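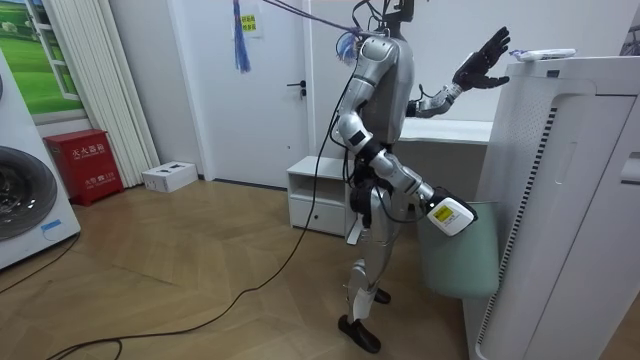
Why do grey seal pups get left alone on the beach?
Mostly because mum is in the water nearby, or she's finished feeding the pup and gone for good. Both are normal.

I get asked this every time I mention Kirnholm, so have a whole thread of seal stuff. Get a brew.

I first went out there in November with Ulla Kiiskinen, who had been twice before and packed twice as many socks as me. I laughed at the socks on the boat. I was not laughing by teatime.

You hear them long before you see them. I'd expected barking (that's sea lions, wrong animal, wrong ocean) and what you get is this long wobbly moaning, like someone singing in a stairwell. Loads of them at once. It carries right over the dunes and I had goosebumps!

Pups are born in a creamy white coat that looks gorgeous and is rubbish for swimming. They keep it for two or three weeks, then it falls out in tufts and there's a sleek spotty coat underneath. Halfway through they look like a badly plucked cushion.

The milk is the bit I can't get over. It's more than half fat. A pup starts out at roughly 15 kilos and triples that before it's weaned, and mum hardly eats the whole time. You can see her hips by the end.

Then she mates again and goes. No swimming lessons, nothing. The pup lies about living off its blubber until it gets hungry enough to try the sea. Ulla calls this the sofa phase.

Grey or common? Look at the face side on. Greys have a long straight nose, a bit like a horse or a bull terrier. Commons have a rounder head with a dip, more like a spaniel. From the front, look at the nostrils – a V shape close together is a common, wide apart and nearly parallel is a grey.

Commons have their pups in summer, by the way, and those can swim within hours. So a fluffy white one in winter is nearly always a grey.

Kit, as people always ask. Binoculars, windproof trousers, flask. I use my old Rarkano pair, which have a chip out of one eyecup and still do the job. Leave the drone at home please. Seals hear it and the whole beach bolts for the water, and pups get squashed. 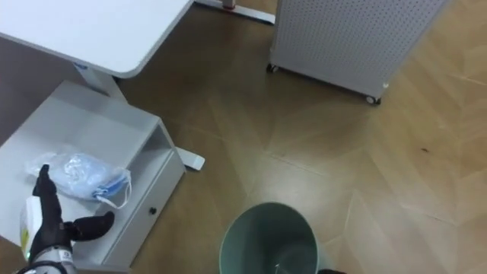 White desk, and the perforated panel on its casters.

Distance! Stay well back, and if a seal lifts its head and stares at you, you're already too close. Go back the way you came, slowly. Dogs on a short lead, or better still not there at all.

If a pup looks hurt, very thin, or tangled in net, ring a marine rescue line and watch from far off until they tell you what to do. Please don't put it back in the sea. Please don't wrap it in your coat. They bite, and the bites get nasty infections.

The warden when we went was Hervé Leclerc and his tally board in the hut said 437 pups so far. He'd rubbed out and rewritten that last digit so often there was a hole coming.

Boat is the Masson, from the north slip, and it takes 20 people. Book ahead, and sit on the left going out if you don't like spray. Mukow by the harbour does soup until it runs out.

Someone's just asked me about puffins. Wrong season, wrong island, but I do have opinions and I'll do those tomorrow.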